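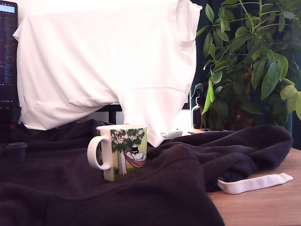

Desk station with mug, dark fleece and draped white cloth.

December
By the Recording Secretary, Vikamdale Working Group on Automation Practice

The meeting opened at 2:00 p.m. with a quorum present. The minutes of the previous meeting were approved without change.

1. Household and desk stations. The group reviewed the draft rule on soft goods. It was agreed that cloth and garments may remain on the work surface during a run, provided the task sheet lists them. Mugs set on fabric shall be handled at the lower speed limit – 300 mm per second – until the grip is confirmed.

2. Screens. Seixas asked that text on monitors be checked before recordings are released. Agreed. Gruten will draft the wording.

3. Run records. Cura reported that 306 of 600 logged runs carried a complete operator note. The group found this too low. From next month, a run without a note will not be accepted.

4. Emergency stop. The stop button must be within reach of the seated operator. The motion carried, with one abstention.

5. Plants and liquids. Deferred – Seixas to supply text on spray bottles.

The meeting adjourned at 3:40 p.m.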